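Finger wrap keeps peeling, Clatport club build

jmcintyre
Our student club is 2 weeks out from the Clatport meet and we're still losing parts in the pick test. Jaxon wants to rewrap the fingers. I say retune the close distance first. We have 210 logged picks so far.
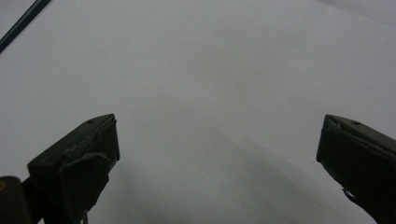
sarar_ekua
Rewrapping is the easy fix and I'd do it tonight. Look at the left finger, the covering is curling away from the side and the seam along the top is ragged. The right one has started peeling at the tip too. Strip both, clean them, start over.

khoi_t
Disagree. Ours looked worse in December and still held fine. Check the close distance.

jmcintyre
I can do both, but then we won't know which one helped.

sarar_ekua
So wrap first, run 20 picks, then retune. Post the numbers.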